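La tarde en que el brazo no soltó el plato

En Clomlow llaman «la merienda» a la prueba que más quebraderos de cabeza les ha dado, y el nombre es mucho más amable que la prueba. Consiste en que dos brazos pequeños, montados sobre una mesa como las de cualquier comedor, pongan y recojan unos platos con algo de comida encima. Cualquier niño lo hace antes de irse a jugar. Los brazos lo habían hecho también, docenas de veces, hasta que en mayo uno de ellos se quedó agarrado al borde de un plato y siguió apretando.

Ryan Inskip estaba a un paso, con el café en la mano, y todavía lo cuenta con cierta vergüenza. Oyó un chasquido seco, vio que el plato se levantaba torcido y alargó el brazo para sujetarlo, que es lo que habríamos hecho usted y yo y lo que el manual de la casa prohíbe en su primera página. El otro brazo, que no se había enterado de nada, siguió con su recorrido y le dio en la muñeca. No fue grave: un moratón, una manga manchada de café y un plato partido en dos. «Lo que me asustó fue darme cuenta de que había metido la mano sin pensarlo», dice. «Llevo años explicándoles a los demás que no lo hagan».

La investigación, si se le puede llamar así a tres personas alrededor de un portátil hasta bien entrada la noche, empezó por el sospechoso habitual, que es el cable. En esta clase de brazos el cable acompaña a la articulación en todos sus giros, y si queda corto tira, y si queda largo se engancha. Lo cambiaron, repitieron la maniobra 40 veces y no pasó nada. Ya estaban recogiendo cuando, en la siguiente, la pinza volvió a cerrarse y a no querer abrirse.

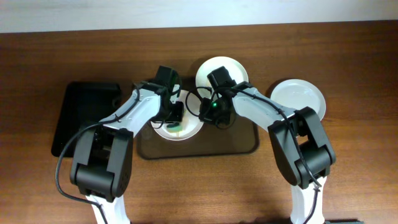
MOVACH, mayo. Los dos brazos trabajan tan cerca uno del otro que las pinzas casi se tocan sobre la bandeja marrón, y verlos así, cada uno ocupado con lo suyo, ayuda a entender por dónde venía el problema. La pinza izquierda baja hacia un plato en el que hay una pieza verde pequeña; la derecha, con su lucecita verde en el frente, anda sobre el plato de atrás. Durante semanas todos habían mirado esa luz como quien mira un semáforo. Verde, todo en orden.

Pero en aquel montaje la luz solo decía que la pinza recibía corriente y contestaba a los mensajes. No decía nada de la fuerza con que apretaba. Cuando los dos brazos se acercaban demasiado, el programa que evita los choques les mandaba parar, y esa orden, por un descuido bastante humano en el reparto de prioridades, llegaba antes que la de abrir los dedos y la borraba. El brazo reanudaba el movimiento convencido de haber soltado el plato. Y como el plato pesaba y no se iba, apretaba más.

El arreglo, que firmó un equipo de la consultora Stimedness después de 2 visitas y bastantes llamadas, cabe en pocas líneas de código. La orden de abrir ya no se pierde, se queda esperando su turno, y si pasados 3 segundos los dedos siguen cerrados se detienen los dos brazos, no solo el que se ha atascado. También se ha limitado la fuerza máxima a un valor que la loza aguanta y que, según Inskip, un dedo aguanta igualmente, aunque nadie se ha ofrecido a comprobarlo con mucho entusiasmo.

Más discusión trajo lo otro, lo de la gente. El botón de parada estaba a 90 centímetros del borde de la mesa, una distancia que sobre el plano parecía muy razonable y que aquella tarde quedó detrás de la espalda de Inskip. Ahora hay un pedal en el suelo, y quien supervisa la prueba tiene el pie al lado desde que arrancan los motores. Hubo quien pidió además una mampara, y se probó una temporada, pero obligaba a desmontarla cada vez que había que recolocar un plato y acabó apoyada en el pasillo, donde sigue.

Del plato roto guardan la mitad más grande en la estantería, encima de los manuales. La merienda se repite a diario, con la misma bandeja y los mismos brazos, y cuando le pregunté a Inskip si se fiaba ya de ellos tardó un buen rato en contestar. Me dijo que de los brazos, bastante, y luego se puso a buscar el pedal con la punta del zapato.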